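Section 4: Month-End and Year-End Close

Read this section before you run your first close in Prastard. The steps are the same for every month. The December close has extra steps, which are listed under Year-End.

Before you start

You need the Bookkeeper or Owner role. Users with the Entry role can see the Close screen but the buttons are gray.

All bank feeds must be current through the last day of the month. If you connect through Clelix, allow 2 business days after the last day for late card charges to post.

CAUTION: Do not run a close while another user has an invoice open for editing. The invoice will save to the next period without a warning.

Closing a month

1. Go to Books > Periods and select the month you want to close. Open months show a hollow circle.

2. Click Check Period. Prastard lists unmatched payments, draft invoices and receipts with no category.

3. Work through the list. Drafts can be posted, deleted or moved forward. To move a group of drafts, tick the boxes and choose Move to Next Period.

4. Reconcile each bank and card account. Enter the ending balance from the statement, not the balance shown on the bank's website.

5. Click Check Period again. The list should be empty. Items marked Information Only can stay.

6. Click Close Month and enter your password. The circle turns solid.

Note: You can reopen a month for 30 days after closing it. After that, only the Owner can reopen it, and the change is written to the audit log.

Year-End

Close January through November first. The Year-End button does not appear until all eleven are closed.

1. Run the December close through step 5 above. Stop there.

2. Go to Books > Year-End and print the Trial Balance. Keep a copy outside the program — a PDF on a separate drive is enough.

3. Review the Contractor Totals screen. Anyone with a missing tax number is shown in red. Fix these now. They cannot be corrected from the forms screen later.

4. If you keep fixed assets in Lokska, import the depreciation file. The file must be in CSV format and named with the four-digit year.

5. Count inventory and enter the adjustments dated the last day of December.

6. Click Close Year. Income and expense balances move to Retained Earnings.

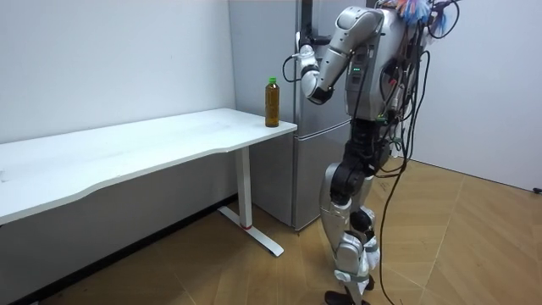

Closing the year can take up to 10 minutes on a large set of books. Leave the browser tab open until the confirmation message appears. If the session times out, sign in again and check the circle next to December before you try a second time.

Error 54: Period out of balance

This error means the debits and credits for the period do not match, usually after an import from Srour. Open the Import Log, find the last batch and click Undo Batch. Import the file again with Round Line Totals turned off, then repeat the close from step 1.

Payroll settings for the new year are covered in Section 5. Do not change them until the December close is complete.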